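Forum: Kitchen and Canteen Work > Equipment and Automation
Thread: Two-handed robot for plating buns, what happens with our jobs?

skoryk_kitchen wrote:

Good evening to all. I work in a central kitchen, we prepare cold and steamed food for canteens. Our company (I will call it Mosomano, this is also the name on the vans, so no secret) started in June with a two-handed robot for plating. At present it does one thing. It takes a steamed bun and puts it on a plate or in a bowl. It works in a small corner with white panels on the walls.

I want to ask people who already have this at work: what changed for you? I don't mean the numbers from the office. I mean the shift itself, the breaks, who talks with whom.

I put the parts under small headings so it is easier to answer.

1. The work itself

On our plating line we are 14 people. A person takes a bun with tongs, puts it down, pushes the plate on. It is boring, but you can speak with your neighbour at the same time. The robot has five-finger hands and uses the fingers directly, without tongs.

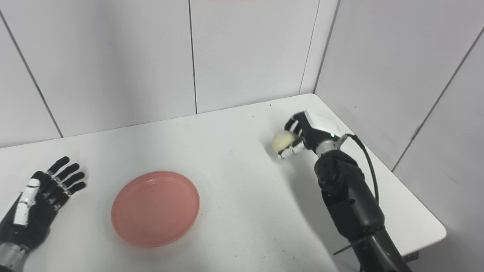

2. Who stands next to it

Every shift one of us is "the attendant". You bring plates, you take plates away, you write in a notebook when a bun is dropped or pressed too much. In the beginning everybody wanted this place, it is easier for the back. Now we have to make a list, as people say they feel alone there. I was the attendant for 90 minutes yesterday and I spoke to one person, and she only asked me where is the cling film.

Also the pay is the same as on the line. I think it should be a little more, because you are responsible for the notebook.

3. Waiting

This is the part I did not expect. With people, if the buns come late from the steamer, we wipe, we fold boxes, someone tells a story. The attendant must stay at the corner and do nothing else, this is the rule at our place.
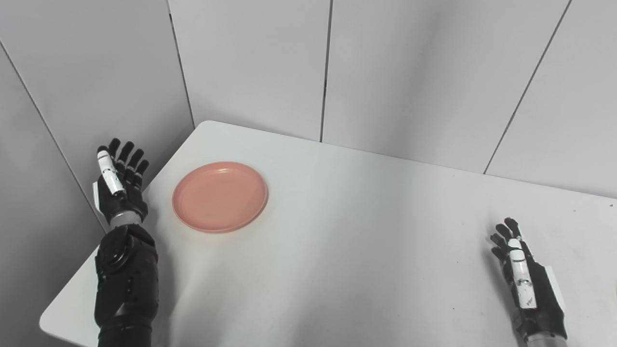
4. Bowls

We also use deep bowls for one of the canteens. I like the bowls less, even when I do it by hand, because your knuckles touch the side. For the robot one hand stays open near the bowl and the other goes in over the rim.

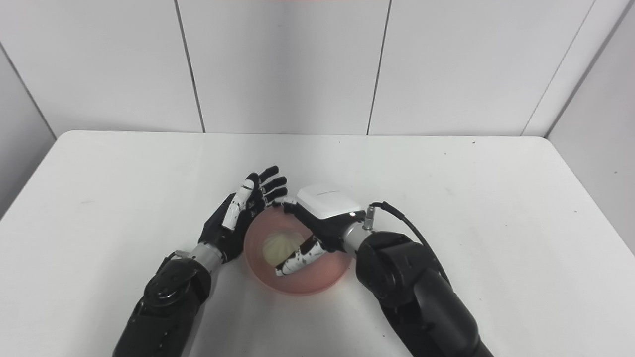

Bowl work, right hand over the rim with the bun inside.

So, please tell me your experience. I am not against it and I am not in love with it.

----

beko_nights wrote:

We have had a packing robot at Rivora for two winters, not with fingers, only suction cups. You ask what changed. The night shift became smaller. Nobody was sent home, but when somebody left, the place was not filled. So be careful when the office says "no one will lose the job". It can be true and the line can still be half of what it was.

About the attendant: ask for it to be written in your contract as a separate duty. We did not ask and it took very long to get it later.

----

tray_by_tray wrote:

I don't agree with beko_nights that this is always bad. My wrists were finished after years of plating. At our kitchen I moved from the line to checking labels, and I sleep without pain now. If a machine wants to pick up buns all day, please, let it.

But I agree about the paper. Get it written.

----

skoryk_kitchen wrote:

Thank you both. tray_by_tray, did they give you training for the labels or did you just start?

----

tray_by_tray wrote:

Two mornings with a colleague, then alone. It was enough for the normal days and not enough for the allergen changes. Ask for more than they offer.

----

steamroom78 wrote:

Can I ask a practical thing, what about the cleaning? Fingers with so many joints, I would not like to wash them at the end of a shift. With tongs I throw them in the machine and go home. Who does it at your place?

----

skoryk_kitchen wrote:

For now these are only test buns, they are not served to anybody. They go in the waste bucket at the end. The attendant wipes the table and the technician looks after the hands. What will be the rule later for real food, I don't know, I asked and they said "we will see". I am afraid it will be gloves on the robot, and the attendant will have to change them.

----

beko_nights wrote:

"We will see" means the attendant will do it. Put this also in the paper.

----

steamroom78 wrote:

I think you are too dark, beko. At our place they asked the washers before they bought the new slicer, and the washers said no to one model, and it was not bought. It happens sometimes that they listen.

----

beko_nights wrote:

Then you have a better boss than me. I am happy for you, no joke.

----

skoryk_kitchen wrote:

We have a meeting with the manager next week, at 48 minutes past one (yes, she plans like this). I will bring three points: extra pay for the attendant, other small work allowed during waiting, and who cleans the hands. If someone has a good text for the attendant duty, please paste it here or send me a message. Ours is only one line in the rota.

----

tray_by_tray wrote:

I will look for mine this evening. It is one page, you will need to change the part about labels.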